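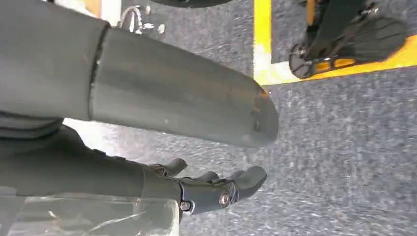
Dark grey robotic arm and hand

Pisby Learning and Work Bursary
Progress report to the MacPherson Fund
Period covered: September to December
Prepared by: Ruba Salameh, Scheme Manager

1. Purpose of the grant

The grant pays for travel, course fees and basic equipment for Pisby residents who have a confirmed place on a further education course or an apprenticeship and whose household income falls below the agreed threshold. It does not cover rent or food. Those costs are handled by the hardship fund at the town hall, which has its own budget and its own application form.

This report covers the first full term of payments. The start-up period was reported separately and is referred to only where it affects the present figures.

2. Applications and awards

The scheme received more than 900 expressions of interest through the online form and the two library drop-in points. Many were from people outside the postcode area or without a confirmed course place, and these were referred to other sources of help. A full application was completed by the remainder.

Awards were made to 310 applicants against a target for the term of 300. The additional awards were met from the contingency line, with the agreement of the Fund's grants officer given in October. No further call on contingency is expected before spring.

Most awards were for travel. Course fees were the next largest group, followed by equipment, chiefly tools, protective footwear and set books. The share going to travel is higher than was assumed in the bid. The bid used the old bus timetable, under which students from the east side of the town could reach the college with one ticket. The direct service was withdrawn over the summer and the same journey now takes a change at Vornon, with a second fare.

3. Payment arrangements

Payments are made through Gendetar, the system used by the borough for small grants. Travel awards are paid monthly in advance. Fee awards go directly to the college or training provider. Equipment awards are paid to the applicant on sight of a quotation, with receipts due by the end of the following month.

The first monthly run was late. The bank detail check rejected accounts held with certain building societies where a roll number is needed as well as an account number. The affected applicants were paid by manual transfer within the same week, and the form now has a separate field for the roll number. The later runs were on time.

Receipts are outstanding on a small part of the equipment awards. Reminders have been sent. Under the award letter, an applicant who does not supply receipts cannot receive a further equipment payment, but travel and fee payments carry on unaffected. We propose to keep to this rule.

4. Attendance and retention

Attendance is confirmed by the college and by training providers at the end of each half term. The college return was complete and arrived when due. Returns from the smaller providers were mixed in quality. Several gave a simple yes or no against each name where the agreement asks for a percentage. These have been entered as received and are marked as such in the data file.

Of those awarded a bursary, most were still on their course when the term ended. Where a learner had left, the reason was recorded if known. Reasons given include moving out of the area, taking up a job and a change in caring duties. A learner who leaves to take up a job is counted as a leaver in our table, as the Fund's guidance requires, although the borough's own return treats this as a positive outcome. The two sets of figures will therefore not match.

It is too early to comment on completion rates. Most one-year courses end in June, and apprenticeship end dates fall outside the present grant. 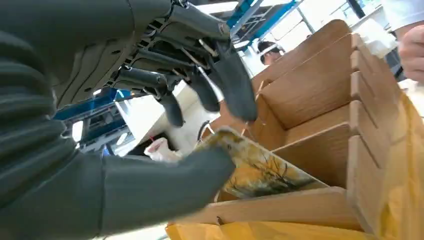
5. Memorial award

The bid included a named award in each school year, set up at the request of former staff of the Vornon Road works and given to a learner entering an engineering or textile trade. The terms were agreed in November. The award will be added to the ordinary bursary and will not replace any part of it.

Nominations will open in the spring term. The panel will consist of a college tutor, a former employee of the works and an officer from this scheme. The officer will take the minutes and will not vote. The draft scoring sheet is at Annex B and comments from the Fund would be welcome before it is printed.

6. Spending

Spending on awards was above profile for the term, for the reason given in section 2. Spending on staff was below profile. The part-time casework post was filled later than planned, and the hours were covered by existing staff at no charge to the grant. Publicity costs were in line with the budget. Printing of the easy-read form has been ordered but not yet invoiced and will fall in the next period.

We ask for approval to move the unspent part of the staff line into travel awards. The total grant would not change. A revised budget is at Annex A.

7. Risks

There are 4 items on the risk register.

Travel costs. Open, rated high. The bus operator is to review fares in January. A flat-rate term ticket for bursary holders has been raised with the operator and a reply is awaited.

Late provider returns. Open, rated medium. A standard template has been issued and will be compulsory from next term.

Payment errors. Open, rated low following the change to the form. The item will be closed if the next two runs are clean.

Casework capacity. Closed on appointment to the post.

8. Work planned for next period

Second-term travel payments will be made in the first week of January. Applications for courses with a January start have already been assessed and the award letters are ready for issue. The library drop-in will move from the reading room to the ground floor, where there is step-free access and a desk with a door that shuts.

A short survey of bursary holders will be sent out in February. The questions deal with journey time, total travel cost and whether the award arrived before it was needed. Results will be given in the next report, together with the half-term attendance returns.

9. Decisions requested

The Fund is asked to approve the revised budget at Annex A, to comment on the scoring sheet at Annex B, and to confirm whether leavers who enter work may be shown on a separate line in future returns.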